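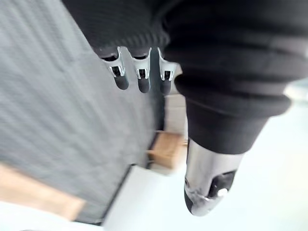 *Fig. 2. Black ribbed knit, rolled at the cuff*

## 6. Hanging knits on the Garnirau rack

The Garnirau is a folding rack with opinions about weight. Read this section before you hang anything heavier than a dish towel.

1. Unfold both wings until they click. A soft crunch is a different sound. Fold them back and try again.
2. Slide the mesh shelf onto the lower rails, smooth side up.
3. Roll the knit in a dry bath towel and press along its length. Don't wring it, however much you may feel like wringing something.
4. Unroll any thick cuffs and pat them flat on the shelf. A folded cuff will still be damp long after the sleeve is ready to wear.
5. Turn the piece over after 6 hours.

**Note:** The shelf holds two sweaters side by side. It will hold three in a heap, and you will then own one large felt object.

**Caution:** Keep fingers clear of the wing hinges when folding. The hinges were redesigned in April and are now much better at closing. 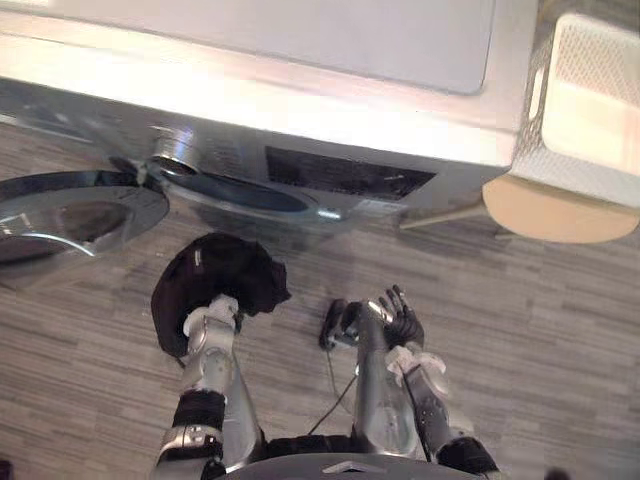
**LAUNDRY ROOM**

Leave 15 inches between the rack and any front-loading washer so the door can swing all the way open. The rack's feet are rubber, but a spin cycle can still walk it across a tiled floor.

1. Set the rack on level ground, long side to the wall.
2. Lock the 2 rear feet by pushing the tabs down.
3. Wait for the washer to stop before loading the top rails.

**Caution:** Don't stand the rack on top of the washer. Customers in Skasudthorpe have tried this with the Garnirau and with our older Tapia model, and we now sell a lot of spare feet there.

For spare feet, quote part 3441 to Hirkari parts service. They come in gray.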